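Pears, and what to do with them in winter

Folgate Growers' Newsletter, January 30, 2018

The old pear trees along the east wall at Folgate are due their winter prune, and several members have asked whether they can come and learn on them. They can. Thaddeus Baptiste will be there each morning of the pruning week from ten o'clock, weather allowing. Bring gloves and your own secateurs if you have them. There are a few pairs in the shed but the springs have gone on most.

Pears are pruned in much the same way as apples. Take out dead and diseased wood first, then anything that crosses or rubs, then stand back and look at the shape before cutting any more. Pears grow more upright than apples and will try to fill the middle of the tree with straight, whippy shoots. Cut the weakest of these out at the base. Leave the short, knobbly spurs alone unless they have become very crowded, as that is where the fruit comes from. On the two oldest trees the spurs do need thinning, and Thaddeus would like to do those himself.

Please do not prune trees trained flat against the wall beyond taking out dead wood. Their main prune is in July, when the new growth has slowed down. Last year somebody gave the one by the water butt a hard cut in winter and it put on a great deal of leaf and very little fruit.

Clean your blades between trees. Jabari Minja found canker on the third tree from the gate and has marked the branch with red string. Cuttings from that tree go in the bin by the road and must be kept out of the compost. All other prunings can be stacked behind the shed for the shredder, thick ends facing the path.

Members who still have fruit in store should go through it now. The late keepers picked in autumn have done well, but one rotten pear will spoil the ones touching it and a box can go in a few days. Take out anything with brown patches or a soft neck. Pears ripen from the inside, so do not wait for the whole fruit to feel soft. Press gently beside the stalk, and if it gives a little, the pear is ready to eat. Hard ones can be brought into a warm kitchen a few at a time and looked at daily. 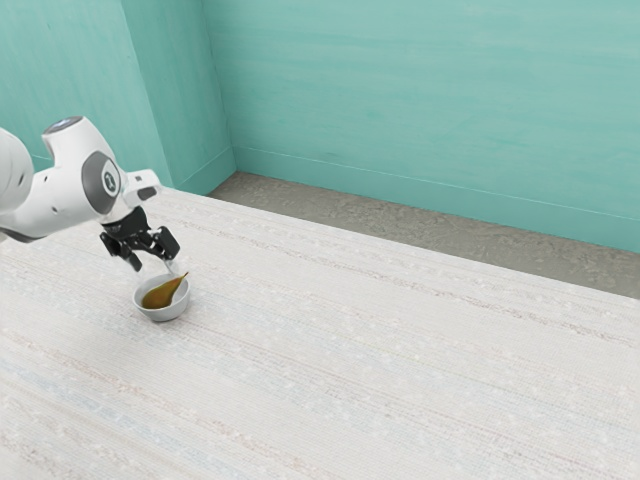 One pear in a small bowl.

For those with more than they can eat, Salamatu Jibrin has passed on her recipe for pear and ginger chutney. It uses 900 grams of pears, peeled and chopped, with 2 onions, a thumb of fresh ginger, a handful of sultanas, half a pint of cider vinegar and a mug of brown sugar. Put everything in a heavy pan, bring it slowly to the boil and simmer until a spoon drawn across the bottom leaves a clear line. That takes about 96 minutes on Salamatu's cooker – she timed it – but yours may be different. Pot it hot into clean jars and leave it for a month before opening. Slightly under-ripe pears are best. Very ripe ones fall to nothing.

Wanting Wan prefers hers poached and says that hard pears can be very good this way. She peels them, leaves the stalks on and cooks them gently in apple juice with a strip of lemon peel until a knife goes in easily. They keep in the fridge for four days in their juice.

Fabrice Poulain is putting together an order for new trees and would like names by the end of the pruning week. They will be supplied bare-rooted on a semi-dwarfing rootstock, which suits most of our plots. Remember that nearly all pears need a different variety flowering nearby at the same time if they are to crop well. If you are not sure what your neighbours are growing, ask Fabrice, who has the plot plan from the last survey. Trees should be planted as soon as they arrive. If the ground is frozen, keep the roots covered with damp sacking in the shed and wait – a week or so will do no harm.

The path beside the east wall is slippery at present and the lower end floods after heavy rain. Please use the top gate with barrows until it has been dug out.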